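Brumow Home Water Softener – Installation and Set-up Guide

Section 4: First filling, regeneration and hardness setting
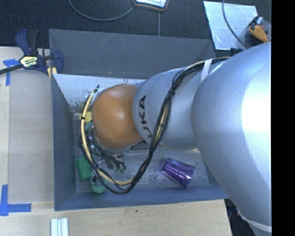

Before you start this section, the bypass valve must be in the BYPASS position and the drain hose must be fixed as described in Section 3. If you skipped the drain hose, please go back now. During the first regeneration the softener sends a strong flow to the drain, and a loose hose will jump out of the sink.

You will need: one bucket, a flashlight, the hardness test strips from the white envelope, and two bags of salt tablets. Keep this guide near you, as some steps have a waiting time.

4.1 Filling the brine tank

1. Take off the lid of the brine tank and look inside. Remove the paper bag with the spare O-rings. Every month we receive calls from customers who found this bag later, under the salt.

2. Pour two buckets of clean water into the tank. This is necessary only the first time. After this the control valve adds the water by itself.

3. Add the salt tablets until the tank is half full. Do not fill to the top in the first week, so you can still see the water level.

4. Check that the float moves freely up and down in its tube. Put back the cap of the tube and then the lid.

Note: Use only salt tablets made for water softeners. Rock salt leaves mud on the bottom of the tank. Table salt becomes one hard block.

4.2 Letting water into the resin tank

1. Open the cold water tap closest to the softener.

2. Turn the bypass valve slowly, one quarter of the way to SERVICE. You will hear air moving. Wait until the water at the tap runs without spitting.

3. Wait 3 minutes more, then turn the valve fully to SERVICE.

4. Close the tap. Dry all connections with a cloth and look at them again with the flashlight. A connection which is damp after five minutes needs a new seal, see 3.6.

CAUTION: Do not open the bypass valve fast. The pressure can lift the resin and push it into the upper basket. If this happens you will see small amber balls in the tap water. Put the valve back to BYPASS and call service.

The first water can be light yellow. This is color from the new resin and it is not dangerous, but do not wash white clothes until it is clear.

4.3 Switching on the controller

1. Connect the power adapter to a socket which is always live. A socket controlled by a light switch is not suitable.

2. The display shows the software number and then the clock. On controllers of the Koech type the number is 344. If your display shows another number, use the separate sheet in the box for steps 3 to 6.

3. Hold SET until the hour blinks. Change it with the arrows and press SET again. Do the same for the minutes.

4. The next screen is the regeneration time. The factory setting is 2:00 at night. Choose a time when no one in the house uses water, as the water is not softened during regeneration.

5. The next screen is the hardness. Dip a test strip in untreated water for one second, shake it, wait, and compare it with the colors on the envelope. Enter the value in grains per gallon.

6. Press SET a last time. The display shows how many gallons are left until the next regeneration. For a family of four with medium hard water, a number near 3,000 is normal. On our own test installation it was 3,219.

Note: If you have iron in the water, add the iron allowance from the table on the back cover to the hardness value. Well water should be tested by a laboratory first – the strips do not measure iron.

4.4 First regeneration

1. Hold REGEN until the motor starts.

2. Go to the end of the drain hose and check that the water goes out freely. It may be cloudy in the beginning.

3. Leave the softener until the display shows the clock again. Do not pull out the plug during this time. If the power fails, the controller continues from the same position when the power is back.

4. Test the softened water from a cold tap with a new strip. The color should be in the lowest field. If it is one field higher, run the tap for some minutes and repeat.

In many houses the kitchen cold tap is connected before the softener. If your test shows hard water only in the kitchen, this is probably the cause.

Hot water will be hard for a day or two, until the old water in the heater is used up.

4.5 Settings to write down

Please write these values on the label inside the lid: hardness entered, regeneration time, software number, date of first filling. Our service will ask for them.

If you use the Zivbridge leak sensor, do not pair it before the first regeneration is complete. Pairing is explained in Section 6.

Text of this section revised October 2, 2026, by Faraji Makokha. Replaces all earlier versions of Section 4.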